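Inicio Explorar Notificaciones Mensajes Guardados Perfil

Hilo rápido sobre las cestas, que me lo habéis pedido tres veces y siempre digo mañana 🧵

1/ Punto de partida: en mi mesa acababa todo junto. Fruta, rotuladores, botes, lo que fuera. Y en octubre con visitas en casa ya fue el colmo

2/ La idea me la dio Phyllis Penrose en su charla de Rarenberg. Dos cestas. Una oscura, otra clara. Ya está, esa es la charla (duraba 60 minutos jaja)

3/ Oscura = cosas. Botes, rotuladores, lo de escribir, lo de limpiar
Clara = fruta, toda, tambien la que no rueda

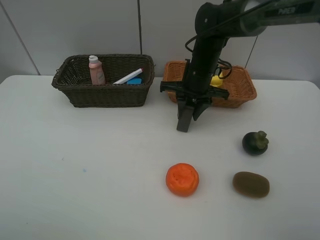 4/ Lo de los colores parece una tontería pero no. Si son iguales, a los dos días hay un kiwi con los rotuladores. Lo sé porque me pasó

5/ Precio: 18 euros la pareja, en Flisari. Había unas de Morkness más bonitas pero con tapa, y con tapa no guarda nadie nada — lo dejan encima y adiós

6/ Vasilică Stanciu me pregunta si mejor bandejas. A mí no me van, la fruta redonda se te pasea por la bandeja. Mimbre con borde y punto

7/ Orden para recoger: primero lo redondo, q es lo que se cae. Luego lo alto, de pie o apoyado en un extremo. Lo pequeño al final, en los huecos

8/ Las dos al fondo de la mesa, pegadas una a otra. Delante se deja libre. Si las pones en medio vuelves a tener un trasto en medio, solo que de mimbre 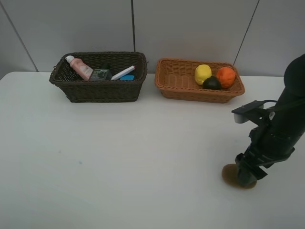 Oscura a la izquierda, clara a la derecha con el amarillo, el naranja y el verde oscuro 🍋🍊

9/ Y no, no hay que etiquetar. Lo probé con pegatinas y se despegan del mimbre enseguida, un asco

10/ Limpieza: cepillo seco, de los de uñas vale. Nada de meterlas en la ducha como hizo Cyril Mellor — la suya se quedó torcida y ahora baila

11/ Lo que todavía no tengo resuelto: los cables. Ni en una ni en otra. Se aceptan ideas, cajas con tapa NO (ver 5)

12/ Me dejo cosas seguro, voy con prisa. Si alguien quiere las medidas las pongo esta noche, que ahora no encuntro el metro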